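Drosix promises 15-year roofs, but the fine print is thin
Sep 9, 2019

Roofing and flooring contractor Drosix says it will now cover every new roof in the Valusthorpe area for 15 years, leaks included. The offer sounds generous. The terms, posted on the company's website in July, are less so.

Coverage ends if a homeowner skips a single yearly inspection, and each inspection costs $53. Only Drosix crews may do them. The company calls this "keeping the roof healthy." It also keeps the customer paying. 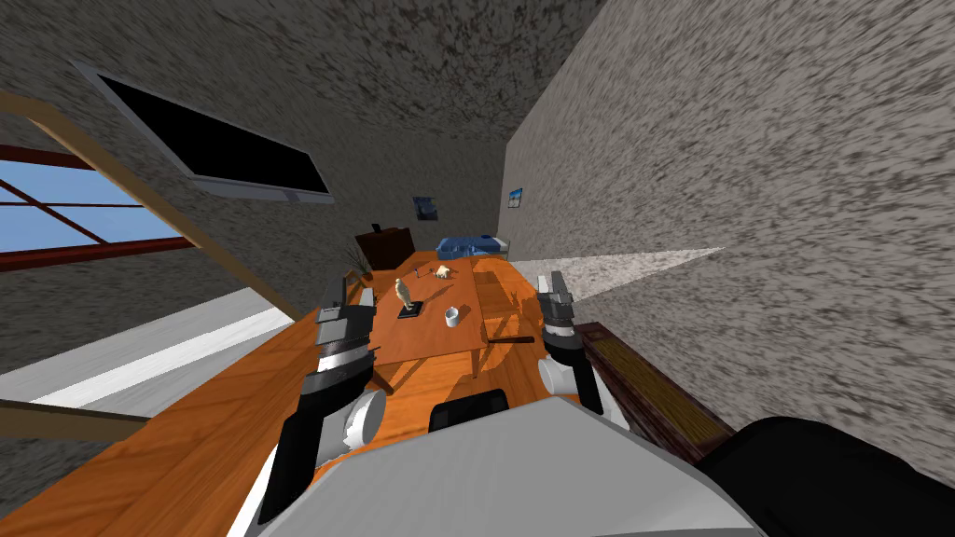
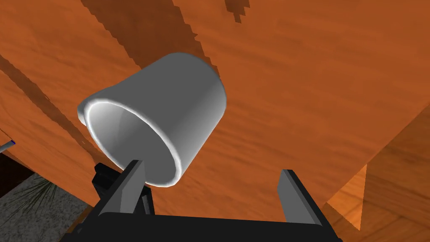
Drosix says it finished 489 roofs in the county last year but would not say how many owners later filed a claim, or how many claims were paid. Without those numbers, the promise is hard to judge.

Then there is the matter of who stands behind it. The underlayment comes from Zoltus, which gives its own, shorter warranty — and the Drosix terms send some leak claims there first. Rival installer Ahn offers no long-term plan and quoted $2177 less for the same small ranch house.

Drosix said a clearer version of the terms is coming. It gave no date.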